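Do opened rolls of garbage bags go bad in a garage? 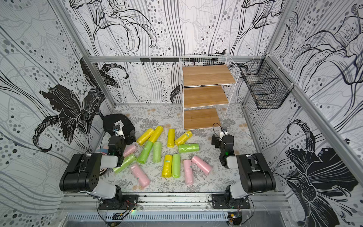
Rolls in three colors on the leaf-print mat.

Posted by dimley_renter, April 2019

I moved into a rental on Ilermont Street in January and the last tenant left a big box of garbage bags in the garage. Most of the rolls still have the plastic wrap on. I started using them in the kitchen and they split at the bottom seam almost every time. I have an 8 gallon can with a lid. Bags from the store do fine in the same can, so I don't think it's the can.

The garage gets hot in summer and there's a window over the shelf where the box was. Is there a way to tell which rolls are still good? I hate to throw out the whole box. Also, the color seems to mean something, but the box is so faded I can't read it.

Hywel Kneath

Sunlight is the likely problem. Thin plastic gets brittle when it sits by a window, and the outside of the roll goes first. Pull off the first 3 bags and try one from farther in. Stretch a corner between your thumbs. A good bag will stretch and turn whitish before it tears. A bad one just cracks or rips straight across with hardly any pull.

Heat by itself does less harm than light, but it can make the layers stick together, and then you tear the bag when you try to open it. If that's what is going on, rub the open end between your palms and don't pick at it with a fingernail.

If the bags say compostable or biodegradable anywhere on the wrap, stop there. Those are made to break down and many of them don't last much more than a year on a shelf. I had a roll in the laundry room that came apart in flakes.

The color depends on the brand. Some use it for size, some for scent, and some just sell mixed packs. Open one of each color and measure across the flat bag. For your can you need the bag to fold over the rim with a few inches to spare. A bag that's too small gets stretched at the bottom and will split there even when it's new, so check that before you blame the garage.

Zastoretti

just double bag it. or use the bad ones in the bathroom can where there's only tissues

dimley_renter

Thanks. Two of the colors are smaller than the third, so I was using the wrong ones. The bigger ones stretch like you said. The small ones are going in the bathroom.

Related
How to stop a trash can lid from smelling
What size bag fits a 10 gallon can?
Can I put shredded paper in a garbage bag for pickup?
Storing paint in an unheated garage
Getting old shelf liner off wood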